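Marmor, Lavendel, Netzwerktechnik: unsere neue Ecke bei Skitance ist da! Wochenlang haben wir über Farben geredet, und jetzt gefällt sie uns richtig gut.
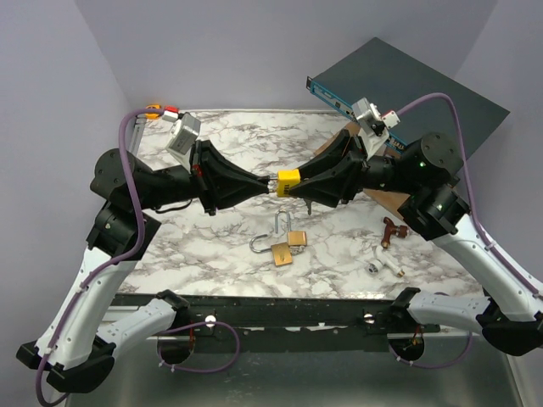

## Platz für Technik

Die Wände in blassem Lavendelgrau machen das Licht im Raum herrlich ruhig – und die Maserung der Platte mögen wir jeden Tag lieber. Fürs Projekt Giltell kommen hier die großen Geräte auf den Tisch, zum Beispiel ein flacher Rack-Switch mit türkisfarbener Frontkante und ganzen Reihen von Ports.

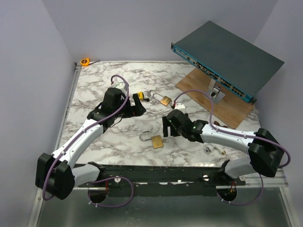

Van Damme schreibt dazu, bei ihnen liege unter jedem Switch ein Holzbrett, das schone die Platte.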